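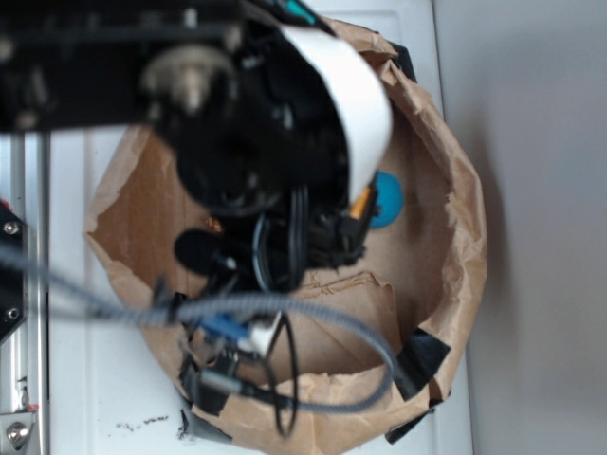

Gripper over the paper bag, fixed camera.

Subbarao Raju wrote on Thursday:
> Has anyone put the Rullov and the Nernlow on the same arm yet? I have to pick one
> by December and all I've got is the spec sheets. Mostly I want to
> know how they do reaching down into things.

Hi Subbarao, hi all,

Yes! Well, sort of. I've had both on our arm and my test bin is a brown paper bag with the rim rolled down and taped to the table. It cost me nothing and it's a meaner test than you'd think, the paper gives whenever you brush it.

I ran 40 picks with each. The Rullov dropped 7 and the Nernlow dropped 11, but I'd only just gotten the Nernlow closing at a decent speed so don't hold me to that. What bugs me with either one is cable. You can see the gray braided one looping way down into the bag, with a thin black one hanging next to it, and I spend more time thinking about those than about the fingers. If you're going deep, plan your cable run first (I didn't, argh).

Also, the side camera is fine for watching the rim but the gripper hides a lot of what's inside. I'd love a second view. Is anybody using the Bulik controller with two cameras?

Selina

--
Selina Strebel

3 comments

grimsdottir_fan: Spiral wrap and a clip up near the wrist. Fixed it for us.

Subbarao Raju: Super helpful, thanks! Leaning Rullov now.

pk: two cameras on the Bulik works, just drop the frame rate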